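4. Puesta en marcha con el tablero de inserción

Este apartado se aplica al kit bimanual Katene con manos Grakus. Haga antes la calibración de muñecas del apartado 3.

4.1 Preparación

1. Coloque el tablero blanco sobre la mesa oscura, al alcance de ambas manos.
2. Ponga en pie las piezas azules. Los cilindros grandes van en el lado derecho.
3. Compruebe que los cables de los brazos no cruzan el tablero.
4. Encienda el controlador Titden y espere 45 segundos.

PRECAUCIÓN: No introduzca las manos en la zona de trabajo con los motores activados. La parada de emergencia debe quedar a menos de 40 cm del operador.

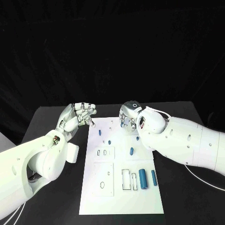

4.2 Aproximación y agarre

5. En el menú Zaltanura, abra «Inserción» y elija el programa 11.
6. Seleccione el brazo que va a mover. El otro mantiene su posición.
7. Baje la mano con los dedos curvados hasta situarla sobre la clavija.
8. Cierre los dedos a velocidad lenta. Si aparece el aviso de par, abra la mano y repita el paso 7.

Nota: la fuerza de cierre viene limitada de fábrica. Para cambiarla hace falta la clave de servicio.

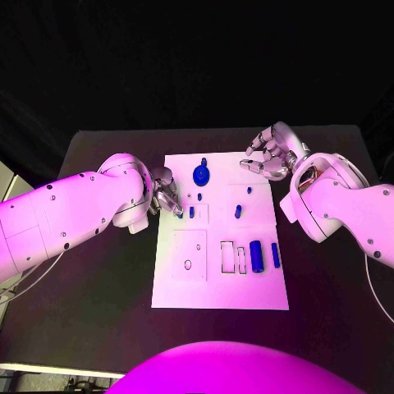

4.3 Ajuste del agarre

9. Para la pieza dentada, active «Agarre por vástago».
10. Guarde el perfil con un nombre distinto para cada mano.

Revise los tornillos de la carcasa cada 2000 ciclos. Un ciclo incluye agarre, inserción y retirada.

Nota: los perfiles guardados en versiones anteriores no se importan. Consulte el apartado 7.

Revisión técnica: Ewan Ruawai, septiembre.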